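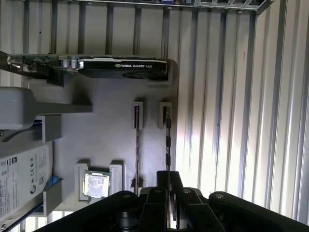
A reader in Stirville asks why our last page on kitchen injuries gave rates by age group and no single figure for the whole household. The reader's point was that everyone in the house uses the same stove and the same faucet, so one number ought to do.

One number hides the pattern. The Stirville home injury survey covered 1,735 households over one year and recorded 1,114 injuries that needed treatment. Of these, 577 happened in the kitchen. Among children under five, most kitchen injuries were scalds. Among adults of working age they were mostly knife cuts to the hand, and among people 75 and over, falls came first. A household average mixes all three and tells you very little about what to change.

The tips are therefore sorted by the age of the people in the home.

Homes with children under five

Set the water heater to 120°F. Measure at the faucet with a cooking thermometer after the hot water has run for two minutes, as the dial on the tank is often wrong.
Use the back burners first and turn pan handles toward the wall.
Keep kettle cords and slow cooker cords short and behind the appliance.
Do not drink coffee with a child on your lap. A cup of coffee or tea can scald for several minutes after pouring.

Homes with adults of working age

Sharpen knives before they start to slip on tomato skin.
Put a damp cloth under the cutting board.
Do not leave knives in a sink of soapy water — wash them singly and put them away.
Twist an avocado pit out with a spoon. Do not strike it with a blade held toward the palm.

Homes with people 75 and over

Move daily items to shelves between hip and shoulder height.
Remove loose mats, or fix them down with double-sided tape on all four edges.
Wipe up spills at once, and check under the refrigerator door for drips.
Light the floor between bedroom and kitchen. A plug-in night light is enough.

Homes with more than one age group should work through every list that applies. Where two tips conflict, place the item for the youngest child and give the older adult another way to reach it. Cleaning products are the usual case: a latched cabinet at shoulder height suits both.

A note on rates. The survey divides injuries by the number of people in each age group, so a small group can have a high rate and few cases. The 75 and over group is small in Stirville, and its rate moves a good deal from one year to the next. Treat changes in a single year with caution.

If you keep your own log, write down the date, the room, the age of the person and what they were doing. Near misses can go in a separate column.

52 shares
3 comments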